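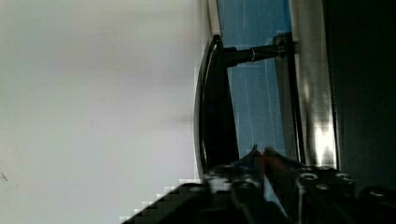 Titilayo Ogbonna wanted to know if the Greltow handle really leaves enough room for a whole hand, or if it's one of those pulls you end up hooking with two fingertips. Whole hand! I have wide palms and I get all four fingers behind it without my knuckles touching the front. The bow is what does it - it swings out away from the panel and the post holds the whole thing forward, so there's a proper gap to reach into.

Greltow Bow Handle, glossy black
Item 807
Sold singly, with fixings

I've been selling handles and pulls from my little shop in Atham for a good while now and this is the one I keep coming back to for my own stuff. It's a long curved grip in glossy black, held out on a round black post with a thin silver ring partway along. I love that ring. It's the smallest detail on the whole piece and it's what people mention when they write to me, probably because it picks up the silver if you're fixing the handle to something with metal trim. Against blue it looks terrific. I've had customers put it on cream and on dark green too, and both came out well, though I'd think twice about putting it on black, where the curve gets a bit lost.

Size and weight
Length of bow: 141 mm
Weight: 73 g
Fixings in the bag: 2 screws, 2 washers
Finish: gloss black, silver ring on post

Yes, I know, millimeters. The maker works in them and every time I've converted the numbers somebody has drilled to my rounding, so I leave them alone now. Get a ruler with both sides marked and measure whatever you've got already before you order.

Where it works

Mostly I sell these for kitchen things. Fronts that get opened with a full hand or a damp one, cupboards under the counter, the lid of a big bread box (that one was my sister's idea and she was right). You can mount it upright or lying down. Upright is how I'd do it if you have the height, as the curve looks better that way and sleeves don't catch on it so much. If you've got small kids around, think about where the ends will land, especially at forehead height.

I wouldn't use it on a very light drawer. There's a lot of handle there and a skinny little drawer will come flying out at you. The Luswood pull is a better choice for those, it's flat and short and costs less.

Putting it on

Hold it in place with painter's tape first and live with it for a day. I mean it, walk past it, reach for it with your left hand, open the thing next to it. Then mark and drill. Start the screws by hand, snug them up, check that the bow is sitting straight and only then tighten. If your panel is thin, use the washers on the back so that the screw heads don't pull in. The bracket wants a flat spot to sit against. Rounded edges and beading are trouble, and I've had a couple sent back for exactly that reason.

Keeping it shiny

Gloss black shows fingerprints. There's no getting around it, and if that drives you nuts then wait for the satin version (Dauda is supposed to be sending me samples in February). A soft cloth and a drop of dish soap gets ketchup, orange juice and the rest of dinner off it. Skip the scouring pads, they'll dull the outside of the curve and that's just where the light catches it. Wipe around the ring with a cotton swab now and then, crumbs do collect in there.
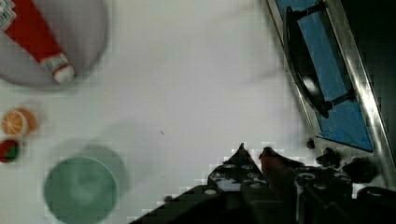

Black handle and blue panel, upper right, with the gray plate, red bottle and green bowl on the white tabletop.

A few people have asked what else goes with it. I'm not big on matching everything, and I think one dark handle holds its own just fine next to a mix of colors. White surfaces, a bit of silver, red and green and orange from whatever food is out - it all gets along. If you do want a set, the Greltow line has a smaller knob in the same gloss, item to follow once I have stock I'm happy with.

Ordering

I pack these myself, wrapped one by one so the gloss doesn't get rubbed in the box. Tell me in the order notes how thick your panel is and I'll swap the screws for longer ones if you need them, no charge. Returns are fine as long as the handle hasn't been mounted. If yours turns up with a scratch, send me a picture and I'll mail another one out.

Page updated July 10, 2022. Price and stock are on the order form, and local pickup in Atham is by arrangement - just write first so I can have yours wrapped and waiting.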